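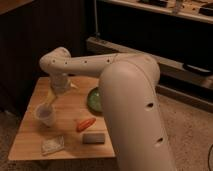 Photo: Castaño Automation, Belosthorpe demonstration room

Prultance Tabletop Handling Arm

The Prultance is a single-arm handling system for light objects on a bench or table. It is sold and supported by Castaño Automation and can be seen working at our demonstration room in Belosthorpe. Visits are by appointment, and the next open day is 10/22/25.

What it does

The arm picks up small items one at a time and places them in a cup, bin or tray. It is meant for mixed objects, where the next item may have a different shape from the last one. Typical customers are kitting shops, teaching labs and small packing lines that change products often.

The unit on show has a white arm and a pale gripper, and it works over a square wooden table. The objects change from one session to the next. The cup task is the one most visitors ask for - a long, narrow item has to be brought in at an angle over a small opening, and the arm has to do this with other things lying on the table.

Specifications

Supply voltage: 110 or 210 V, set at the factory
Arms per controller: 1
Stored routines: up to 3,000
Control software: Fivenov, installed before delivery
Mounting: floor stand or fixed base
Warranty: 3 years, parts and labor

The supply voltage cannot be changed on site. Please check your outlet before ordering.

Software

Fivenov runs on the controller and is opened from a browser on the same network. Routines can be taught by hand or written as a script. The June update added a speed limit for each routine and a log that exports to a spreadsheet. Customers on the earlier version can update from the settings page, and stored routines carry over.

The open day

Doors open in the morning and the arm runs through the day, with a break at lunch. Hortensia Villanueva runs the demonstrations and will take questions between runs. Ulises Castaño is on hand for pricing, floor plans and delivery dates.

Each run starts with the objects set out on the table by hand. You are welcome to ask for a different layout. You can also bring your own parts, with these limits:

Nothing sharp, hot or filled with liquid
Nothing wider than the palm of your hand
No more than three parts per visitor

Parts that the gripper cannot hold will be noted and you will get a written answer afterward. In some cases a different set of fingers is enough. In others we will recommend a different machine.

Please stay behind the floor line while the arm is moving. Room lighting is kept low for some of the runs, so leave bags at the front desk and watch your step near the equipment. Children under 12 need an adult with them.

Ordering

The Prultance is built to order. A deposit holds a place in the build schedule, and the balance is due before shipping. The price includes the arm, gripper, controller, one set of spare fingers and a day of training in Belosthorpe. Training at your own site is quoted separately - travel is the main cost.

To book a visit or ask for a quote, use the contact form and give your company name, the parts you handle and your supply voltage.

Related items
Prultance spare finger set
Prultance floor stand
Fivenov extra user license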